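# 시뮬레이션 주방에서 양팔 집기 동작을 맞춘 뒤 작업대로 옮기기

Skarnier 제작 기록, 소프트웨어 편. 2025년 9월 28일 기준.

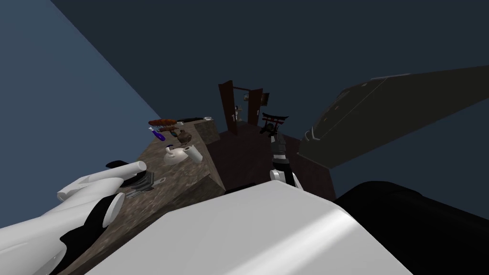 양팔 로봇의 집기 동작은 실물 팔에 전원을 넣기 전에 시뮬레이션에서 한 번 끝까지 돌려 두는 것이 좋다. Skarnier는 공유 작업실 Stastia의 작업대에서 조립 중인 상체형 로봇이고, 이 문서는 그 로봇의 동작을 Lulleck이라는 주방 장면에서 맞추는 순서를 적은 것이다. 첫 대상은 흰 그리퍼의 손가락 바로 앞에 모여 있는 회색 금속 조리도구로 잡는다. 찻주전자와 키친타월 롤은 나란히 붙어 서 있어서 하나를 집으려다 다른 하나를 치기 쉬우므로 뒤로 미룬다. 조리대 저쪽 끝의 빵은 팔을 멀리 뻗어야 하므로 그다음이다.

팔 조립과 배선은 다루지 않는다. 관절 모터가 모두 연결되어 있고 각 관절에 개별 명령을 보낼 수 있는 상태에서 시작한다. 팔이 아직 한쪽뿐이라도 4단계까지는 그대로 따라 할 수 있다.

## 준비물

- 조립이 끝난 팔 한쪽 또는 양쪽
- 팔 치수를 적은 로봇 모델 파일 (URDF 또는 그에 준하는 형식)
- 접촉 계산이 되는 물리 시뮬레이터
- Lulleck 장면 파일 또는 직접 만든 조리대 장면
- 줄자, 버니어 캘리퍼스, 주방용 저울
- 마스킹 테이프와 유성펜
- 손이 닿는 곳에 고정한 비상정지 버튼

그리퍼는 손가락이 둘 달린 Magalhães 도면을 출력해서 썼다. 다른 그리퍼를 써도 순서는 같다. 손가락 길이와 최대 벌림 폭만 자기 것으로 바꾸면 된다.

## 1단계: 실물을 재서 모델에 넣기

도면 치수를 그대로 넣지 말고 조립된 팔을 잰다. 출력물은 수축하고, 베어링 자리에는 와셔가 들어가고, 볼트를 조이는 정도에 따라 링크 사이 간격이 달라진다. 이런 차이가 어깨부터 손목까지 쌓이면 손끝에서는 눈에 보일 만큼 벌어진다.

재는 순서는 다음과 같다.

1. 팔을 곧게 펴고 작업대에 눕힌다.
2. 각 관절의 회전축 중심에 마스킹 테이프를 붙이고 펜으로 점을 찍는다.
3. 점과 점 사이를 줄자로 잰다. 같은 구간을 3번 재서 가운데 값을 쓴다.
4. 손목 회전축에서 손가락 끝까지는 그리퍼를 닫은 상태와 연 상태로 따로 잰다. 곡선형 손가락은 벌어질 때 끝점이 앞뒤로도 움직인다.
5. 링크를 분리할 수 있으면 저울에 올려 무게를 적는다. 분리하기 어려우면 남은 출력 재료의 무게를 재서 빼는 방법도 쓸 만하다.

우리 팔은 손목 축에서 닫힌 손가락 끝까지가 129mm로 나왔다. 도면보다 조금 길었는데 손목 플랜지에 넣은 고무 패드 때문이었다. 패드를 빼면 진동이 커져서 그대로 두고 모델 쪽을 고쳤다.

설정 파일은 이런 식으로 나누어 두면 나중에 손가락만 교체할 때 편하다.

```yaml
gripper:
 model: magalhaes
 side: left
 tip_offset_mm: 129
 finger_count: 2
 tip_reference: closed
```

`tip_reference`는 꼭 적는다. 손끝 거리를 닫힌 상태에서 쟀는지 연 상태에서 쟀는지 기록하지 않으면 몇 주 뒤에 다시 재게 된다.

무게중심은 손가락 위에 링크를 올려 균형이 맞는 지점을 찾는 정도로 충분하다. 관성 값은 시뮬레이터가 형상에서 계산해 주는 값을 쓰되, 모터가 들어간 링크는 모터를 별도의 물체로 나누어 넣는다. 속이 빈 껍데기에 무게를 고르게 퍼뜨리면 팔꿈치 쪽이 실물보다 가볍게 움직인다.

## 2단계: 관절 방향과 영점 맞추기

왼팔 모델을 좌우로 뒤집어 오른팔을 만들면 모양은 맞아도 관절 부호가 틀리는 경우가 많다. 형상을 뒤집은 다음에는 관절을 하나씩 움직여 확인한다.

1. 시뮬레이션에서 모든 관절을 영점에 둔다.
2. 어깨의 첫 관절에만 작은 양의 각도를 보낸다.
3. 움직인 방향을 종이에 화살표로 그린다.
4. 실물의 같은 관절에 같은 명령을 보낸다. 속도 제한은 가장 낮은 값으로 둔다.
5. 방향이 다르면 모델 파일의 축 부호를 바꾼다. 모터 쪽 설정은 건드리지 않는다.
6. 손목까지 반복하고 반대쪽 팔로 넘어간다.

5번에서 모터 설정과 모델을 섞어 고치면 나중에 어느 쪽이 기준인지 알 수 없게 된다. 우리는 실물을 기준으로 정했고 그 내용을 모델 파일 첫 줄에 주석으로 적어 두었다.

영점은 팔을 아래로 늘어뜨린 자세로 잡는다. 중력이 도와주므로 지그가 없어도 비슷한 자세가 나온다. 다만 배선이 굵으면 손목이 살짝 돌아간 채로 멈춘다. 케이블을 풀어 준 뒤 다시 늘어뜨리고, 그 자리에서 링크 양쪽에 걸치도록 펜으로 선을 긋는다. 전원을 껐다 켠 뒤에는 이 선을 맞춰 보면 된다.

관절 한계도 이때 넣는다. 기계적으로 막히는 각도를 그대로 쓰지 말고 안쪽으로 여유를 둔다. 우리는 각 방향으로 10도씩 뺐다. 집기에는 거의 영향이 없었고 케이블이 당겨지는 일은 없어졌다.

## 3단계: 장면을 불러와 물체를 정리하기

Lulleck 장면에는 조리대 위에 물건이 여럿 놓여 있다. 처음부터 전부 물리 계산에 넣으면 어떤 접촉이 문제인지 찾기 어렵다. 물체를 세 묶음으로 나눈다.

**움직이는 물체.** 지금 집으려는 것만 넣는다. 첫 시험에서는 조리도구 하나다.

**고정 물체.** 부딪힘은 계산하지만 밀리지 않는 것. 조리대, 찻주전자, 키친타월, 병을 여기에 넣는다. 고정해 두면 팔이 스쳤을 때 접촉 기록이 또렷하게 남는다.

**보이기만 하는 물체.** 벽에 걸린 액자나 장식처럼 팔이 닿을 일이 없는 것. 충돌 형상을 아예 끈다.

```yaml
scene: lulleck
objects:
 utensil: dynamic
 teapot: fixed
 paper_towel: fixed
 bottle: fixed
 wall_frame: visual_only
```

충돌 형상은 단순하게 만든다. 병과 키친타월은 원기둥, 찻주전자는 구와 짧은 원기둥의 조합이면 된다. 조리도구는 예외다. 볼록 껍질로 한꺼번에 감싸면 오목한 부분이 메워져서 손가락이 들어갈 틈이 없어진다. 손잡이와 머리 부분을 따로 나누고 손잡이는 얇은 상자로 둔다.

조리대 앞 모서리는 신경 써서 맞춘다. 팔뚝이 가장 자주 걸리는 곳이다. 장면 파일의 조리대 높이를 실제로 쓸 작업대 높이에 맞추고, 로봇 몸통과 모서리 사이의 거리도 잰 값으로 바꾼다. 몸통 껍데기도 충돌 대상에 넣는다. 두 팔이 안쪽으로 모일 때 팔꿈치나 그리퍼가 껍데기에 닿는 자세가 생각보다 많다.

## 4단계: 한 팔로 집기

동작은 접근, 하강, 닫기, 들기의 순서로 나눈다. 각 구간을 별도의 함수로 만들고 구간마다 멈출 수 있게 한다.

```python
def pick(arm, target):
 arm.open()
 arm.move_to(target.above(), speed="slow")
 arm.wait_still()
 arm.move_line(target.grasp(), speed="slow")
 arm.wait_still()
 arm.close(until="contact")
 arm.move_line(target.above(), speed="slow")
 return arm.is_holding()
```

`move_to`는 관절 공간에서 움직이고 `move_line`은 손끝을 직선으로 움직이는 함수다. 하강 구간에 `move_to`를 쓰면 손끝이 호를 그리며 내려가서 옆의 물건을 친다. 물체 위로 갈 때만 관절 공간 이동을 쓴다.

`wait_still`은 관절 속도가 충분히 줄어들 때까지 기다린다. 시뮬레이션에서는 없어도 잘 되는 것처럼 보이지만 실물에서는 빠뜨리면 안 된다. 출력물로 만든 팔은 멈춘 뒤에도 흔들린다.

금속 조리도구는 얇고 조리대에 거의 붙어 있다. 손가락 끝을 손잡이 높이까지 내리려면 손끝과 조리대 사이 여유가 아주 적어야 한다. 다음 방법을 차례로 시험해 본다.

- 손가락 끝이 조리대에 살짝 닿을 때까지 내린 다음 조금 올려서 닫는다. 높이 오차가 있어도 되는 대신 접촉을 감지할 수 있어야 한다.
- 그리퍼를 비스듬히 기울여 한쪽 손가락을 손잡이 밑으로 밀어 넣는다. 손가락 끝이 굽어 있으면 잘 맞는다.
- 손잡이를 먼저 옆으로 밀어 다른 도구에서 떼어 놓고 집는다. 시간이 걸리지만 겹쳐 있을 때는 이 방법이 낫다.

우리는 첫 번째 방법을 기본으로 쓰고, 잡은 것이 없다고 나오면 세 번째 방법으로 넘어가게 했다. 두 번째 방법은 손목 관절이 한계에 가까워져서 뺐다.

닫는 힘은 모터 전류로 제한한다. 시뮬레이션의 마찰 값을 높게 잡아 두면 약하게 쥐어도 들리기 때문에 실물에서 미끄러진다. 마찰은 낮은 쪽에서 시작해 올린다.

## 5단계: 두 팔이 서로 부딪치지 않게 하기

두 팔을 동시에 움직이는 것은 나중 일이다. 먼저 한 팔이 일하는 동안 다른 팔을 어디에 둘지 정한다.

대기 자세는 그리퍼가 몸통 앞면보다 바깥쪽으로 나가 있고 팔꿈치가 내려간 자세가 무난하다. 몸통 바로 위에 그리퍼를 두면 자리를 덜 차지하지만 움직이기 시작할 때 껍데기에 걸릴 위험이 있다. 그 자리에서 출발해야 한다면 첫 이동을 무조건 위쪽 직선 이동으로 정해 둔다.

작업 영역은 가운데에서 나누고 겹치는 부분에 잠금을 건다.

```python
with shared_zone.lock(arm):
 arm.move_line(target.above())
 ok = pick(arm, target)
 arm.retreat()
```

`retreat`가 끝나기 전에는 잠금이 풀리지 않아야 한다. 집기가 끝난 순간에 풀면 팔은 아직 겹치는 영역 안에 있다. 중간에 예외가 나면 잠금이 자동으로 풀리는 구현도 있으니 확인한다. 예외가 난 팔은 그 자리에 멈춰 있으므로, 이 경우에는 잠금을 유지하고 양쪽 모두 세우는 것이 맞다.

링크끼리의 충돌 검사는 이웃한 링크를 제외하고 전부 켠다. 계산이 느려지면 링크 형상을 캡슐로 바꾼다. 검사를 끄는 것보다 형상을 단순하게 만드는 편이 안전하다.

## 6단계: 위치를 흔들어 가며 반복하기

한 번 성공한 동작은 물체를 조금만 옮겨도 실패할 수 있다. 시작할 때마다 다음 값을 바꾼다.

- 물체의 위치와 방향
- 손잡이와 손가락 사이의 마찰
- 관절 영점 오차
- 물체 무게
- 인식 좌표의 오차

한 번에 하나씩 바꾸어 돌린 뒤 마지막에 전부 섞는다. 처음부터 섞으면 실패 원인을 나누어 볼 수 없다. 우리는 화면 출력을 끄고 밤새 돌려 거의 4000회를 채웠다. 횟수 자체보다 실패를 분류해 두는 일이 중요하다. 기록에는 적어도 시드 값, 실패한 구간 이름, 마지막 접촉 쌍을 남긴다.

| 실패 구간 | 자주 나온 원인 | 고친 곳 |
|---|---|---|
| 접근 | 팔뚝이 조리대 모서리에 닿음 | 팔꿈치 높이 제한 추가 |
| 하강 | 손가락이 옆 물체에 닿음 | 벌림 폭을 물체 폭에 맞춤 |
| 닫기 | 손잡이가 밀려 나감 | 닫기 전에 중심을 다시 맞춤 |
| 들기 | 도구가 손가락 사이에서 돌아감 | 무게중심 가까이를 잡음 |

들기 실패가 가장 오래 걸렸다. 손잡이 끝을 잡으면 머리 쪽이 무거워서 아래로 돈다. 잡는 위치를 머리 쪽으로 옮기고 드는 속도를 낮추니 줄었다. 그래도 남는 실패는 손가락 안쪽에 고무를 붙이는 쪽으로 해결했고, 고무 두께만큼 벌림 폭을 다시 재서 설정에 넣었다.

## 7단계: 작업대로 옮기기

실물로 옮길 때는 물체 없이 시작한다.

1. 작업대 위를 비우고 조리도구 자리에 마스킹 테이프로 표시를 붙인다.
2. 비상정지 버튼을 눌러 모터 전원이 실제로 끊기는지 확인한다. 팔이 떨어지지 않도록 한 손으로 받친다.
3. 접근 구간만 실행하고 손끝이 표시 위에 오는지 본다.
4. 어긋난 거리와 방향을 적는다. 다른 위치에서도 반복한다.
5. 어긋남이 늘 같은 방향이면 몸통 위치를 다시 잰다. 멀리 뻗을수록 커지면 링크 길이나 영점을 의심한다.
6. 하강 구간을 넣되 목표 높이를 여유 있게 올려 둔다.
7. 스펀지를 놓고 닫기와 들기를 시험한다.
8. 스펀지가 잘 들리면 조리도구로 바꾼다.

작업실을 함께 쓰는 곳이라면 팔이 닿는 범위를 바닥에 테이프로 표시해 둔다. Stastia에서는 모터 전원이 들어가 있는 동안 작업대 모서리의 표시등을 켜 둔다. 표시등은 소프트웨어를 거치지 말고 모터 전원선에서 바로 따야 프로그램이 멈춰도 맞게 켜진다.

찻주전자와 키친타월로 넘어갈 때는 고정 물체로 두었던 것을 하나씩 움직이는 물체로 바꾸고 6단계부터 다시 한다. 찻주전자는 빈 플라스틱 주전자로 대신해서 시험하는 것이 좋다. 키친타월은 심을 위에서 집는 방법과 옆면을 감싸는 방법이 있는데, 옆면을 감싸려면 롤 지름이 그리퍼의 최대 벌림 폭보다 작아야 한다. 미리 재 본다.

## 문제가 생겼을 때

**시뮬레이션에서 물체가 튕겨 나간다.** 시작할 때 물체가 조리대에 파묻혀 있는 경우가 많다. 조금 띄워 놓고 떨어뜨린 뒤, 멈춘 위치를 저장해서 초기값으로 쓴다.

**그리퍼를 닫으면 손가락이 떨린다.** 위치 제어 이득이 높다. 이득을 낮추고 계산 간격을 줄인다. 둘 다 해도 남으면 손가락과 물체의 접촉 강성을 낮춘다.

**실물 팔이 목표보다 아래로 처진다.** 중력 보상이 빠졌거나 링크 무게가 실제보다 작게 들어가 있다. 팔을 앞으로 뻗은 자세에서 전류를 읽어 모델 값과 비교한다. 케이블 무게도 넣는다.

**잡았는데 잡지 못했다고 나온다.** 얇은 손잡이는 손가락이 거의 끝까지 닫히므로 벌림 폭만으로는 구별되지 않는다. 빈손으로 닫았을 때의 전류를 먼저 기록해 두고 그 차이로 판단한다.

**한쪽 팔만 계속 실패한다.** 2단계로 돌아가 그 팔의 영점 표시선부터 맞춰 본다. 우리 오른팔은 손목 커플러의 고정 나사가 풀려 있었다. 나사 고정제를 바르고 다시 조인 뒤 영점을 새로 잡았다.

## 변경 기록

- 6월: 한 팔 기준으로 처음 작성.
- 이번 판: 5단계의 잠금 처리와 6단계의 실패 분류표 추가. 손끝 거리를 고무 패드를 넣은 값으로 수정.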